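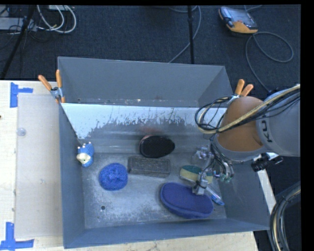
Photo: Kaja Zariņš

Okay, so the drawer under my kitchen sink. If you've been reading this newsletter since August you already know how I feel about it, and if you're new, welcome, you've picked a very scrubby week to join us!

I finally asked for help with the thing. Houda Fawzy and her sister Nawal came over on Saturday with coffee and a rule they swear by, which is that everything you clean with has to fit in one bin. One. If it doesn't fit, it goes, or at least it goes and lives somewhere else. I had 40 items under there (I counted, because Nawal made me), including 11 sponges. Eleven! Some were still in the wrapper and a few should have been thrown out two apartments ago.

So this month is all about the one-bin idea, and the photo up top is a nice place to start. I like that it's a metal bin and I like that it's beat up. Mine is plastic and shows every drip, but a scuffed gray floor with worn patches already looks like it's been through it, so you never feel bad about tossing something grubby in there.

My favorite thing in it is the bright blue scrubber, the round one with the loopy texture. I've gone over to round scrubbers completely. They get into the bottom of a mug and they don't fold up on you the way a flat cloth does. The green and yellow sponge is the one everybody owns, and I'm not going to tell you to stop buying those. I use mine on dishes until it gets sad, then cut off one corner so I know it's been demoted to bathroom duty. Marwa Benjelloun wrote in to say she does the same with 2 corners for the toilet, and Marwa, thank you, I'm stealing that.

Now, the odds and ends. I'm very taken with the little blue toy with the pale face, over against the wall of the bin. Houda says a cleaning bin is no place for toys. I say bath toys need a scrub too, and if they're already in the bin you might remember to do it (I have a rubber whale at home that I've been meaning to deal with for ages). The long purple-blue case is more my speed. I keep a case about that shape for the small stuff, like the grout brush and the spare blades for the stovetop scraper, and it has saved me so much digging.

If you want to try it, set a timer for 10 minutes and empty the whole cabinet onto the table. Wipe the shelf while it's bare. Then put back only what you've used lately, and stop when the bin is full. My final score was one bin plus a spray bottle that's too tall and stands next to it, and Nawal has agreed to pretend she didn't see that.

Next time Ecaterina Bucur is taking us through her linen closet in Vellwood, and she has opinions about fitted sheets. Send me your under-sink photos before then, the messier the better!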